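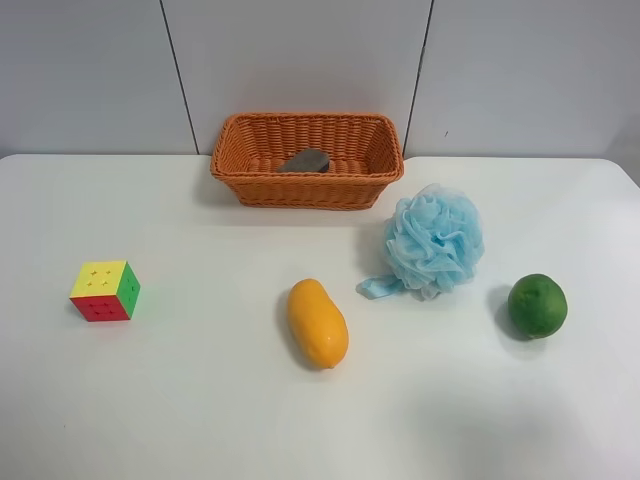
Pre-opening safety check: Bukthorpe Picture House, main screen and projection box

Checked by Liya Hadgu, ahead of the April season of Mendes shorts and features

Ratings used: OK, OK with comment, Needs work, Stop (do not open until fixed)

I love doing this one. The Bukthorpe is such a good old cinema to walk round with the lights up, and the team has put in a huge amount of work since my last visit, so there are far more OKs on this sheet than there were in the autumn!

1. FOYER AND BOX OFFICE

1.1 Main doors open fully and stay open on their hooks
OK

1.2 Floor mats flat, no curled edges
OK with comment
The left-hand mat has been replaced and it's a beauty, heavy and properly bevelled. The right-hand one is still the old one. Flat today, but keep an eye on it.

1.3 Queue barriers leave a clear way out
OK with comment
Fine for a normal evening. On the opening night of the season the queue will double back past the poster wall, so please take out the second barrier and let people bunch up a bit.

1.4 Popcorn machine: cable, guard, cut-out switch
OK
Cut-out tested twice. Lovely and clean inside too, whoever is doing that, thank you.

2. AUDITORIUM

2.1 Seats fixed and tipping properly
Needs work
465 seats in use and nearly all of them are in great shape. Row K, seats 11 and 12, rock on their floor bolts. Row C, seat 4, doesn't tip up by itself, and that narrows the row for anyone trying to get out. Tape off all three until the bolts and spring are done.

2.2 Aisle lights
OK with comment
48 fittings, every one of them lit! Two on the right-hand side are a shade bluer than the rest. Not a safety point, but you do notice it once the feature starts, and the regulars in row F certainly will.

2.3 Steps and nosings
OK
The new white edging on the balcony stairs is a big improvement. I went up and down it with the house lights at film level and could pick out every step.

2.4 Exit signs lit and visible from all seats
OK with comment
Exit 4 is partly hidden from the far end of row A by the loudspeaker stand brought in for the live piano nights. Move the stand toward the curtain by an arm's length and check again from the end seat.

2.5 Exit doors open with one push
Stop
Exit 3 needs two pushes and a shoulder. The wood has swollen at the bottom. Plane it, test it, then ring me and I'll come straight over.
Added later, 4.30 pm: door planed and rehung by the house team. Opens with one hand. Changed to OK. Brilliant turnaround.

2.6 Wheelchair spaces clear, companion seats in place
OK
Good sight lines from here, by the way – I sat through most of the trailer reel and wouldn't want to be anywhere else.

3. SCREEN AND STAGE

3.1 Screen frame and lacing
OK

3.2 Masking motors run and stop at both ends
OK with comment
They run smoothly for the wide format. Coming back in for the older Mendes films (the early ones are nearly square) the left side stops a little late and nudges the buffer. Adjust before the first show of "Vurnthorpe".

3.3 Front edge of stage marked
Needs work
The tape has worn away in the middle, exactly where people stand for the question and answer session. Fresh tape along the whole length, please, and put a lamp at the top of the side steps.

3.4 Trailing cables for microphones
OK
Covered with proper ramps.

4. PROJECTION BOX

4.1 Access ladder and handrail
OK

4.2 Fire extinguishers in date and on brackets
OK with comment
Both in date. One was on the floor behind the rewind bench. Now back on its bracket.

4.3 Lamp house: cooling fan, temperature cut-out, warning label
OK
The Zustora projector is running sweetly. Lamp hours read 548, well inside its life. Gloves and face shield hanging where they should be for lamp changes.

4.4 Film storage
OK with comment
The print of the second feature has arrived in its cans, stacked on the top shelf. Those reels are heavy! Bring them down to waist height before anyone has to lift one in the dark.

4.5 Shutters over the projection ports
OK
Both dropped cleanly on the test button.

5. ALARM AND CLEARING THE HOUSE

5.1 Alarm heard in all parts of the building
OK
Including the downstairs toilets, where it was very faint last time. The extra sounder has done the job.

5.2 Film sound cuts when the alarm goes
OK
Tested in the loudest bit of the storm sequence. Instant silence, house lights up, and two cleaners who nearly jumped out of their skins (sorry, both).

5.3 Ushers know their doors
OK with comment
Everyone I asked knew their own door. The newer ushers were less sure about who checks the balcony. Add it to the talk before the evening show.

STILL TO DO BEFORE OPENING

Row K 11 and 12, row C 4: repair or keep taped off
Loudspeaker stand near Exit 4: move and check
Left masking motor: adjust
Stage edge: new tape, plus lamp at side steps
Film cans: move to lower shelf
Balcony check: name an usher for each show

I'll be back at 10 am on the day of the first screening to look at these six and sign the sheet. Please have the masking run ready for me in both formats.

L. Hadgu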